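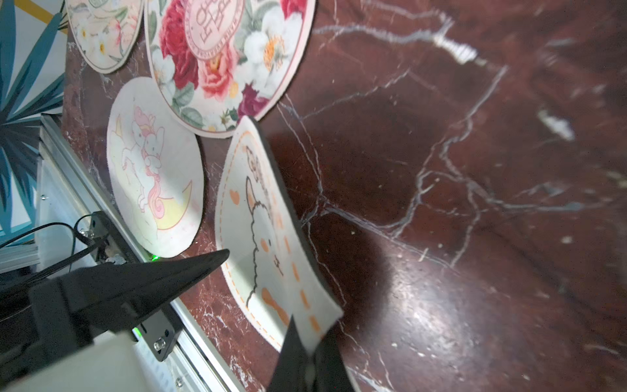 On 21st December, Skolta wrote:

> Did anybody from the list make it out to the Dideteo open day? We had
> two seats in the car and then the car wouldn't start. I'd mainly like
> to hear about soft stuff. Everyone's robot can pick up a wooden block.
> Does theirs manage cloth, or anything flat and floppy, with people
> standing around watching? And can you get a word with the operators
> or do they keep you behind a rope?
>
> Also is the parking at Medside still terrible?

Hi Skolta, hi all,

I went! Sorry about your car. Parking is still terrible, I ended up behind the tile warehouse and walked back along the main road with my hood up.

So, yes to the floppy stuff, that was pretty much the whole show this time. They had coasters and small mats, the kind you put under a mug, and the arm's job was to pick them up off a tabletop and put them in a teal plastic tub. Sounds like nothing. I stood there for most of the afternoon and my feet were killing me.

The tabletop is a dark red-brown marble pattern with white veins running all over it, and the operator told me that was on purpose, they wanted a surface that's hard on the vision side. (I said it looked like my aunt's bathroom and she laughed, so I think I wasn't the first.) The mats are just as busy. Roses, a unicorn on a moon, bears, that sort of thing. If you've only tested on a plain white table like I have, it makes you feel a bit lazy.

No rope, by the way. There's tape on the floor and you stay behind it while the arm is live, but you're close enough to hear the gripper, and between runs they let you come right up and ask things. I asked a lot of things.

The gripper is just a pair of pointy black fingers, no suction, nothing clever on show. The way they explained it, the trick is getting one fingertip under the rim of the mat, and then the mat bends up and you've got something to hold. If the tip comes down too far in, it only pushes the mat along the table. I watched it do that over and over with one of the thinner ones and the whole crowd was groaning along like it was a penalty shootout.
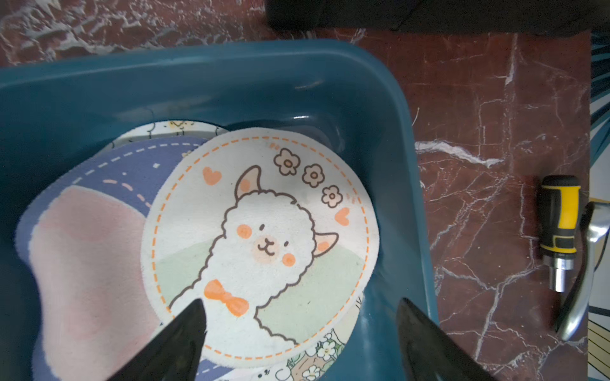 Mats in the tub, alpaca with the bow tie on top.

The tub turned out to be more interesting to me than the picking. Dropping the first mat in is easy. After that you've got a pile, and the pile isn't flat, and every new one lands a little differently. Their rule is that the arm lets go low, well inside the rim, and doesn't try to straighten anything afterward. I asked about taking them back out again, and they do run it in that direction too, but the operator pulled a face and said to ask her again next year.

They keep a tally on a whiteboard by the door. It said 1195 when I came in, which is picks since they set the bench up, good and bad together. I asked for the good ones only and got a slightly vague answer, so make of that what you will! To be fair, they weren't hiding the misses. There were plenty right in front of us.

Some other bits, in no order:

The person driving uses a hand-held controller for the practice runs and then steps back for the automatic ones. You can tell which is which in a second, the automatic ones are slower and a lot calmer.

They had nine sessions over the day and the early ones were full. I was told they'd given out 200 tickets and could have used more. If you go to the next one, book late in the day, it thins out and people talk more.

The kids decided which mat should go next by yelling. The green rabbit won nearly every time.

Coffee was free and bad.

I'll be at the regular meetup in the new year if anyone wants to hear more than this, and I've got pages of scribbles on the finger angles that I can type up if there's interest.

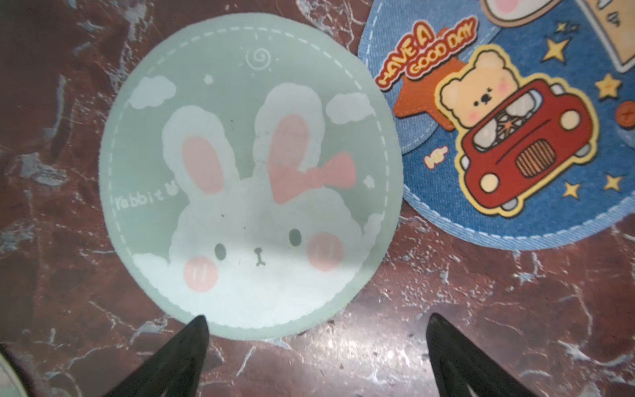

Vītola

PS. Forgot to answer the bit about whether it copes with an audience. Mostly, yes. The one thing that bothered it was shadows. When everybody leaned in at the tape, the light on the table changed and the arm would stop and sort of think about it. They asked us to stand back half a step and it went on. I've had the exact same problem at home with a desk lamp and a cat, so I felt better about my own setup after that.

PPS. Two mats next to each other is where I'd look if you want to borrow an idea. When the edge of one is close to the edge of another, the arm has to work out whose edge it's going for, and with prints that loud it isn't obvious even to me. Their approach is to start with whichever one has the most bare table beside it and save the awkward neighbors for later,
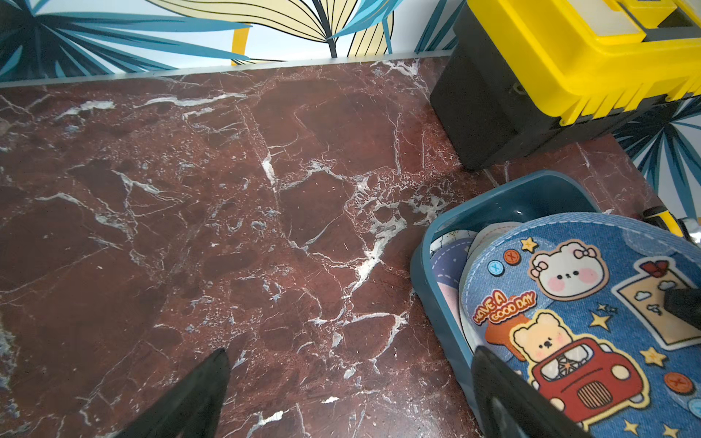 and once there's enough space cleared, the rest goes a lot faster. I tried that order on my own bench last night with some felt squares and a cake tin, and I'm getting far fewer double grabs. My gripper is a cheap parallel one with printed tips, so if it helps me it'll probably help you. The tips matter, though. Mine were too blunt and I took a file to them until they'd slide under felt. Denim I still can't do at all, and if anyone on here has managed it with printed fingers please tell me what you used.

Comments

matfinish: Please do type up the finger angles. I've been guessing at mine for weeks.

oldservo: Did they say anything about cable routing on the wrist? Ours snags every time it turns past the tub side.

> Vītola: Didn't ask, sorry. I'll write and find out.

Skolta: Thanks, great report. Car is fixed, naturally. Count us in for the next one.

List archive | Contact the list owner | Copyright stays with the posters | Back to top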